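Contents | Previous | Next | Index

Chapter 16
Hands

Most people who set out to build a robot at home want to start with the hand. I would talk you out of it if I could. A hand is the part that looks best on a shelf and does the least per dollar, and the builds I have watched stall in the shared shop at Clultden mostly stalled at the knuckles.

Consider the claims first. The Trestomov plans promise a working hand for 590 dollars in parts. That price leaves out the wrist, the wiring and every finger you will build twice. They also promise a "natural grip," a phrase with no test attached to it. Natural for holding what, and for how long?
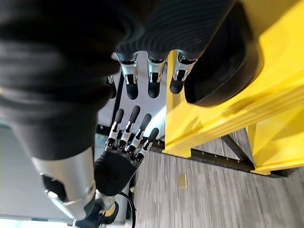
A finger made of metal joints with a rubber tip will bend when told to. Bending is the easy part. The trouble starts when two fingers must press on the same object with different force, or when a cable at the wrist has flexed so often that it begins to fail inside its jacket, where you can't see the break. The Minhas notes, which many builders copy without reading closely, give this one paragraph. We will give it 20 pages.

You will also meet the argument that two hands solve what one cannot. Perhaps they do. They also double the joints to adjust, and they can run into each other, so each arm has to know where the other one is. The Climen controller claims to handle this by itself. In Section 16.2 we check that claim with 145 slow passes before we trust it at full speed.

Before reading on, write down one job your hand must do. If a plain clamp could do it, build the clamp.

16.1 What a Grip Costs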